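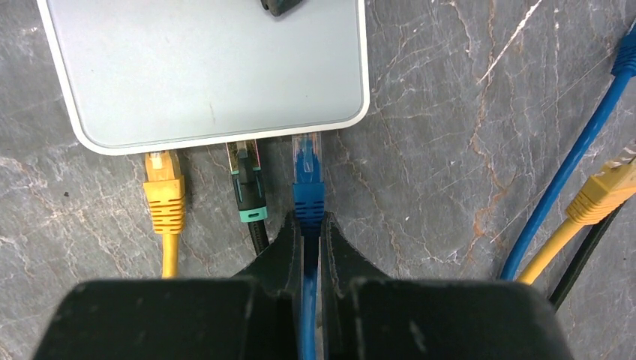
**Ticket:** Captions run early on concert film, error grows with running time
**Component:** Larkina player, external subtitle tracks
**Title affected:** *Vullar: Live at the Aasen* (feature-length concert film)
**Opened:** 2020-03-21
**Priority:** Normal
**Status:** Resolved, follow-ups below

## Report

Captions on the Vullar concert film are in sync at the opening titles and drift steadily after that. By the acoustic set the lyrics appear more than a second before they are sung. The between-song interviews are worse, as the answer shows up while the question is still being asked. Picture and sound are in sync with each other throughout. Only the captions are off.

The disc release of the same film is fine. The problem is limited to the download version with the separate `.srt` file.

## Environment

- Larkina player, current stable build, desktop
- Video: H.264 in MKV, 23.976 fps (24000/1001), constant frame rate
- Audio: stereo FLAC, 48 kHz
- Captions: external `.srt`, English, UTF-8, exported from Gorkari
- Running time: 88 minutes

## Steps to reproduce

1. Open the MKV in Larkina.
2. Load the external caption file.
3. Play from the start and check the first spoken line. In sync.
4. Seek to any song in the second half. Captions are early.

Playing straight through gives the same result as seeking, so the seek index is not involved.

## Log

**Entry 1.** Tried the caption delay control in Larkina. A fixed delay corrects whichever point it is set at and breaks everything else. Setting it for the acoustic set makes the opening titles late by the same amount. A constant offset is ruled out as the main cause.

**Entry 2.** Tested in a second player with hardware decoding turned off. Same drift, same direction. Turned off "resample audio to display" in Larkina. No change. Player fault is unlikely.

**Entry 3.** Measured the error against the audio waveform. For each test point, the start of the sung or spoken word was compared with the start time of its cue.

| Cue start (s) | Caption early by (s) |
|---|---|
| 4 | 0.00 |
| 1163 | 1.16 |
| 1389 | 1.39 |

The error is one thousandth of the elapsed time. That matches the ratio between 24 and 23.976 fps. The captions were timed against a 24 fps master, and the download version was slowed to 23.976 fps. The cue times need to be multiplied by 1.001.

**Entry 4.** Checked the Gorkari project file supplied with the captions. Project frame rate is set to 24. The `.srt` format stores hours, minutes, seconds and milliseconds and carries no frame rate, so Larkina has nothing to convert from. Player behavior is correct for the file it was given.

**Entry 5.** Rescaled the file in Gorkari:

```
Timing > Change frame rate
From: 24
To: 23.976
Apply to: all cues
```

Gorkari offers both "23.976" and "23.98" in this menu. Use 23.976. The rounded value leaves an error of nearly a second by the credits.

Result: titles, interviews and the acoustic set are in sync. The encore is still early, by a small and constant amount.

**Entry 6.** Went through the second half song by song. Everything is clean up to the end of track 12. From the start of track 13 every cue is early by 80 ms, and the figure does not grow between there and the end credits.

A fixed step at one point means the picture edit differs there. Stepped through the join between tracks 12 and 13 on the disc version and the download version. The download has two more frames of black before the stage lights come up. Two frames at 23.976 fps is 83 ms, which agrees with the measurement given how loosely the first consonant can be placed on a waveform with crowd noise under it.

**Entry 7.** Applied the second correction, after the rescale:

```
Select: first cue of track 13 through last cue
Timing > Shift selected
Amount: +00:00:00,083
```

The order matters. The point where the shift begins was found on the rescaled file.

**Entry 8.** Full playback check, start to finish, no seeking. No visible error on any song. One cue during the drum break in track 9 looked late, but it is late in the disc version too, so it was left alone.

**Entry 9.** Reporter tested the corrected file on a TV box and wrote back:

> Lyrics are right on all the songs now. The accented letters in the band introductions come out as garbage on the TV, fine on the laptop.

**Entry 10.** Accented letters: the TV box assumes a Windows code page when an `.srt` has no byte order mark. Saved again from Gorkari with "UTF-8 with BOM." Larkina reads both forms. Reporter confirms the introductions display correctly on both devices.

## Cause

Two separate faults in the caption file:

1. Cue times authored at 24 fps, delivered with 23.976 fps video.
2. Two additional frames of black before track 13 in the download master.

The character problem in Entry 10 is unrelated to timing.

## Resolution

Corrected caption file attached to this ticket. Replace the original `.srt` and keep the same base name as the MKV so that Larkina loads it automatically. Reset the caption delay to zero before playing. Larkina remembers the delay per title, and a value left over from earlier testing will make the fixed file look broken.

No change to the video or audio.

## Notes for similar tickets

- Measure at two points well apart before touching the delay control. If the errors are equal, it is an offset. If they scale with time, divide the error by the elapsed time and compare the result with the common ratios.
- 0.001 is 24 against 23.976. An error of 0.04 or slightly more is usually 25 against one of the film rates, common with European concert footage.
- After fixing a ratio, check the last song as well. Concert films get re-edited between releases, and a trimmed or padded join won't show at the start.
- Use vocals with a hard consonant for measuring. Long held vowels and crowd singalongs are useless for this.

## Follow-up

- [x] Corrected English captions attached
- [x] Gorkari project frame rate changed to 23.976 and saved
- [ ] Spanish captions: same export settings, not yet tested
- [ ] Bonus interviews: separate MKV, captions reported OK in February, recheck the frame rate anyway
- [ ] Feature request for Larkina: speed ratio field next to the caption delay

Ticket stays open for the Spanish file only if the reporter has a copy. Otherwise a new ticket should be filed against that track.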